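3rd April

Long one today. I got in early because I wanted the segmenter running before anyone needed the table, and of course the first thing I did was break it. The script that chops a recording into steps (reach, grasp, lift, fold, release) had been happily using the gripper opening and nothing else since November, and it fell over the minute we went from one hand to two. With one hand, fingers close, you've got a grasp, easy. With two, the left closes, the right closes a bit later, and my poor little state machine decides the person has grasped the same corner twice and let go in between.

So I sat with a cup of coffee and rewrote it as two separate tracks, one per hand, with a third track on top that only cares about the pair. It's so much nicer! I should have done it that way in the first place but I was in a hurry back then and I was sure we'd never need more than one hand before summer. Ha.
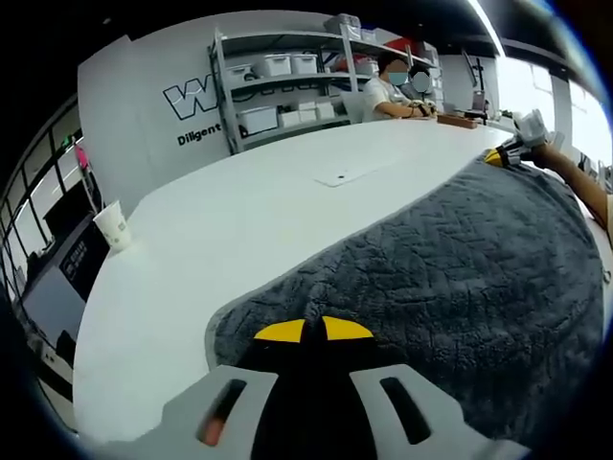 The far corner, held by the gripper on the right.

The other headache was clock offset. Each gripper stamps its own frames, and Bakasero (our sync tool, named by somebody who has since left for Zeltholm and refuses to explain it) lines them up afterward by looking at the motion. That works great if both hands are moving. If one holds a corner still while the other does all the work, there's nothing to match on, and it makes a guess. I found one recording where the guess was 400 milliseconds off, and in folding that's forever. The pair track said the fabric was under tension before the second hand had even closed.

My fix is a bit dumb but I like it. At the start of each recording you hold both grippers up and squeeze them together, open-close, open-close, and Bakasero looks for that pattern first and only falls back to motion if it can't find it. I added a warning for when it falls back, in big letters, because I know myself and I'd never read the small ones.

Then pose tracking. The table is plain white, which is lovely for seeing the fabric and awful for finding features, so when the view tips down the tracker has very little to hang on to. The shelves at the back help a ton – lots of straight edges and corners that stay put. I tried masking out the fabric and the grippers before feature matching, so the tracker stops treating a moving blanket as part of the room, and the drift on the test clip went way down. I only tried it on one clip though, so I'm not celebrating yet.
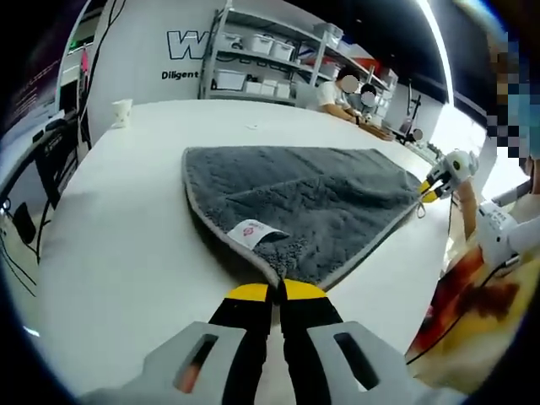
I also want the pair track to know about corners. Right now it knows that both hands are closed and how far apart they are, and that's it. It has no idea whether they're on neighboring corners or opposite ones, and the planner really needs that, because a good first fold from one is a terrible mess from the other. I could get it from the segmentation mask, maybe, if I fit a rough outline and look for the pointy bits near each fingertip. Dark fuzzy fabric makes the mask edges mushy so I'll probably have to smooth them. Or label some by hand, ugh.

Reran everything before dinner. Out of 1,802 segments, 28 still come out with a release before the grasp, and I think most of those are the same bug with the filter window at the end of a file. Left the full job going overnight on the Alhassan box with the new masks turned on. I forgot to clear the old cache first, so I've got to check that in the morning before I believe any of the numbers.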